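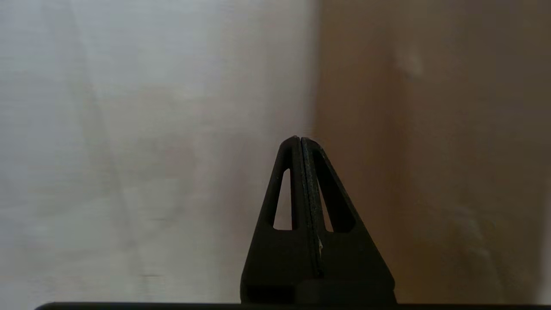
I've been writing to people in prison for a good few years now, and the thing that has changed most in that time is the post. My two penfriends are both in places that no longer hand over paper letters, so everything goes through an app or a scanning service, and you get very little say in which one. A few readers asked me what Closeo is like, so I've put it through its paces.

Signing up took me 14 minutes, most of it spent photographing my driving licence on the kitchen worktop until the app was happy with the glare. After that you search for the person by number, wait for approval (mine came through overnight) and start writing. The typing screen is plain and pleasant, it saves drafts properly, and the text size can be made big enough for my terrible eyes. I liked it far more than I expected to!

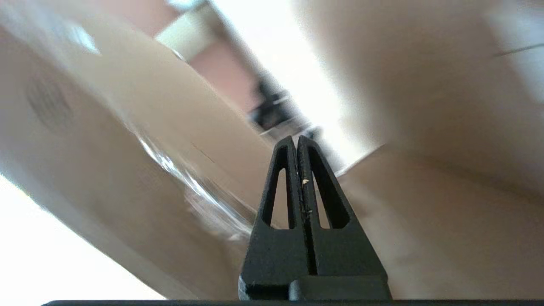 The black gripper, fingers side by side.

Now the grumbles. A message counts as one "page" up to 268 words, and word 269 costs you a whole second page. I'm a rambler, as you know, so I ended up trimming goodbyes and cutting jokes just to squeeze under, and that is a rotten way to write to someone who gets one bit of news a week. Photos are charged separately, and you can send 3 per message, no more. My old service, Cemau, let me attach as many as I liked, although it did crash whenever I tried.

Fitriani Yeoh runs our local letter-writing evening, and she moved over to Closeo before I did. Her complaint is the credits. You can only buy them in bundles, they run out after a set time, and if your penfriend is transferred they don't follow him. She lost a fair chunk in October that way and is still emailing customer support about it.

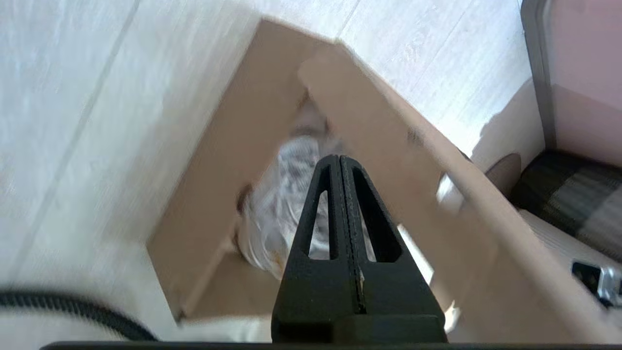
Replies are the other sore point. The person inside has to use a shared tablet, and on my friend's wing there's a queue for it most evenings. He tells me the keyboard lags so badly that he writes everything out by hand first and copies it in. So a reply that would have been four chatty sides on paper arrives as two short paragraphs, with apologies. I miss his handwriting, and the daft drawings in the margins.

Would I recommend it? If it's the only service the prison takes, yes, go ahead, it's decently made and messages do arrive, usually the same day. If you have a choice, and paper is still allowed, buy stamps. I'm giving it three stars, and I'd make it four tomorrow if they scrapped the expiry on credits.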